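# About Bratach

Bratach builds and supports a two-arm tabletop workcell for teams that need to test handling tasks before they commit to a full line. The company was started by Dehua Zeng and Haiyan Du, who had both spent years maintaining custom cells that were hard to repair and harder to move. Zeng runs hardware. Du runs software and customer setup.

We sell one main product, the Kelik cell, and one service, Trasgate. Both are described on this page along with how we work.

## The Kelik cell

Kelik ships as two arms with a two-jaw gripper on each, a controller, and a mounting kit. It is meant for light items that vary in shape: cups, dishes, produce, small packaged goods. It is a poor choice for heavy parts or for jobs that need a very fast cycle, and we tell customers so at the quoting stage.

The gripper is the part we have revised most often. The current version uses flat jaws held by standard screws. A jaw can be replaced with a hex key, and the gripper does not need to be recalibrated afterward if the jaw comes from the same set. Replacement sets are kept in stock.

Every cell runs 300 pick-and-place cycles at our shop before it is packed. The log from that run goes to the customer, including any failed cycles and the settings in use at the time.

We use ordinary household objects for much of our task work. A test block has parallel sides and tells you little about how a grip will behave on a ribbed or rounded surface. Decorative pumpkins have been useful for this. They are squat and uneven, and placing one on a plate leaves limited clearance for the jaws. 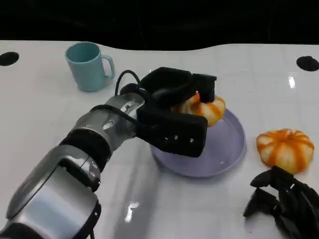
Grip force is set per item class and stored with the task. Operators can change it from the controller screen, but the change is recorded with a time and a user name. Approach angle and release height are handled the same way. Song, our task editor, shows all three values on one page and can copy them from one task to another.

## Trasgate

Trasgate is our remote evaluation service. A customer sends us a set of items and a written description of the task. We set it up on a Kelik cell, run it, and return a report within 20 working days. The report covers:

- success and failure totals for each item
- the grip and motion settings used
- failure types, sorted by cause where the cause is known
- changes to the item, fixture, or task that we would try next

The fee is fixed and is credited toward a cell if one is ordered within 60 days. Items are returned unless the customer asks us to dispose of them.

## Support

Setup on site is done by the same people who tested the cell. Training takes place on the customer's own task and includes jaw replacement, cable inspection, and recovery after a stop. Cables should be checked at the wrist first, where they bend the most.

Software updates are released in April and October. A customer may stay on an older release, and we keep the last two available for download.

Quotes and Trasgate intake forms are handled by Du's group. Send item dimensions, weights, and the required cycle time with the first message.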